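Residents get more time to file flood damage papers

Saturday, January 25, 2020

Homeowners and renters on the east side of Urketance who had water in their houses this winter now have until the end of February to hand in their claims for help from the town's repair fund. The old deadline was next week.

The town council voted for the change at its regular meeting after hearing from people who said they could not get written estimates in time. Contractors in the area are booked up, and several families told the council they had called every plumber and drywall company in the phone book without getting a visit.

"We had the money set aside and we had people who qualified for it, and the only thing in between was a date on a form," said Mwende Kombo, who runs the claims desk at the town office. "Moving the date was the easy part. Now we need people to come in."

The fund pays for repairs that insurance does not cover, up to a limit set for each household. It can be used for floors, walls, wiring, furnaces and water heaters. It cannot be used for cars, landscaping, fences or sheds, and it does not pay for work that was finished before the water came up.

So far 99 households have filed. Kombo said 35 of those claims are complete and have been sent on for payment. Most of the rest are missing at least one paper, usually the letter from the insurance company saying what it will and will not pay.

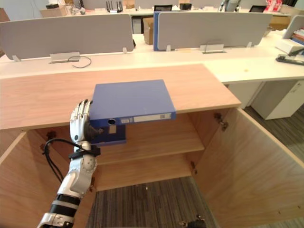
Claims are handled on paper, and the desk wants them that way for now. The online form the town tried in the fall did not accept photos or scans over a certain size, and many people gave up halfway through. Kombo asks residents to keep their own copies together in one place at home, and an ordinary blue lever-arch binder with a label strip on the spine does the job well. Write the street address on the label, then file the insurance letter first, the estimates behind it and the receipts at the back. When the desk calls with a question, it is much faster if the person on the other end can turn to the right page.

People who have lost their papers can still file. The town office will accept a signed statement in place of a lease or deed, as long as the name matches the water bill. Insurance companies will send a second copy of their letter on request, though some are taking 15 days to do it - another reason the council gave for the longer deadline.

Renters should file their own claims. A landlord's claim covers the building and anything attached to it, such as the furnace and the kitchen cabinets. It does not cover a tenant's bed, clothes or refrigerator. Both claims can be made for the same address, and one does not reduce the other. Kombo said a number of renters had been told otherwise and had not filed at all.

Two estimates are needed for any repair that costs more than the basic household amount. For smaller jobs, one is enough. The estimate has to be on the company's own paper, with a phone number, and has to say what the work is. "Basement, labor and parts" will be sent back. "Replace water heater, remove wet drywall on north wall" will not.

The council also agreed to let the claims desk accept estimates from outside the county. Until now only local companies counted, which left residents with a short list. Two firms, Brolix and Duteck, have said they will send crews to Urketance to look at basements and wiring. The town does not recommend one company over another and said people should ask for proof of insurance before any work starts.
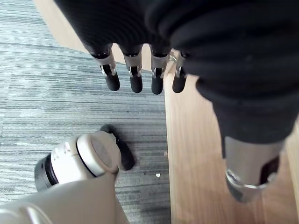
Anyone who has already sent in a claim does not need to start over. The desk will mail a list of what is missing, and the missing papers can be dropped off without filling out the form again. Put the claim number on every page. Pages without a number have been turning up in the drop box, and the staff cannot always tell whose they are.

Some residents asked the council whether the fund could run out. The town manager's office said there is enough to pay every claim received so far, including those still missing papers, if all of them are approved in full. If more claims come in than the fund can cover, households with no working heat will be paid first, and the rest will be paid in the order their claims were completed.

A separate question is what will be done to stop the water next time. The storm drain under Vasseur Street backed up twice this winter, and people who live there have been asking for a larger pipe for years. The council put off a vote on the drain until its February meeting, when it expects to have a price from the engineer. Several residents said they would rather see the drain fixed than get another check.

"I've replaced the same floor three times," one Vasseur Street homeowner told the council. "I'm glad for the help, but I don't want to be back in here next year asking for a fourth."

The public works department said it will clear the grates on Vasseur Street and the two streets behind it each week until the end of the season. Residents can help by keeping leaves and snow away from the grates in front of their homes. If a grate is blocked and water is rising, call public works and do not try to lift the cover.

The claims desk is on the first floor of the town office and is open during regular office hours. It will stay open late on Thursdays through the end of February for people who cannot come in during the day. Forms are also at the library and the fire station. Completed forms should go only to the town office - the library and the fire station cannot accept them.

Residents who are unable to get to the office can call the main number and ask for the claims desk to set up a home visit.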